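Community Help > Small Arms & Grippers > Buying Advice

Plisteo gripper kit for light sorting work, worth it over the stock fingers?

Chia-hao Yip
Mar 11, 2024 – 3 min read

I run a small bench arm and I'm looking at the Plisteo two-finger kit from Zarent. My work is light sorting: soft rings, rubber seals, bits of cut vegetable for a food handling demo. Everything gets picked off a flat table and dropped into a cup.

The stock fingers that came with my arm have wide, square ends. They do fine on blocks and bottles but push soft parts around. The Plisteo fingers are tapered, which looks right for this. The kit with the wrist camera costs 115 more than the fingers alone, and I can't tell from the product page whether the camera is any use once the fingers are down at the table.

Has anyone used it on soft parts? I'd also like to know how long the setup takes.

Ademir Tavares

I've had the kit since September and use it most days. Short version: buy it with the camera.

The tapered fingers are the main reason to get it. On a ring you can bring the tips down on either side of the band and close on that, so you don't need to open wide enough for the whole part. The view from the wrist is close in and the fingers take up a good part of the bottom of it, but you still see the tips, the part and whatever is in front of it on the table. 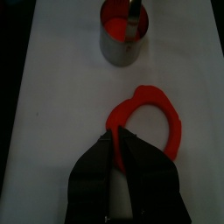
Setup and settings

Mounting took me one evening. The fingers go on with small screws that are in the box. Use a proper driver on them, the heads are soft. Calibration is a 10-step routine in the Zarent software and you repeat it each time you swap fingers.

For soft parts I changed these from the defaults:

- Grip force down to 32. The default squashed my silicone rings flat.
- Closing speed to slow for the last part of the travel.
- Approach height as low as you can go without the tips touching the table. If they touch, the arm stops with a fault and you start over.

The log holds up to 1,024 picks, then it overwrites the oldest. Export it if you want to compare settings later.

Two complaints. The cable clip on the wrist is weak and I replaced mine with a zip tie. The manual also covers an older version of the software, so the menu names don't match.

rurneo_user

We have the Rurneo one at work and it's ok. Never tried Plisteo. Rurneo fingers are rubber coated so they might be better for food, but check if you can wash them.

Avotiņš

Agree with Ademir on the force setting. I would add that lighting matters more than he says. A dim bench gives you a gray picture and the shadow of the arm falls across the table, which can confuse the part detection if your parts are dark. Bright colored parts on a white surface have been fine for me. I put a cheap desk lamp on the far side and left it there.

If you only run fixed positions, you can skip the camera and save the money. If the parts land in a different spot every time, get it. Zarent does sell the camera on its own, but you pay for the bracket separately – check the total before you order it that way.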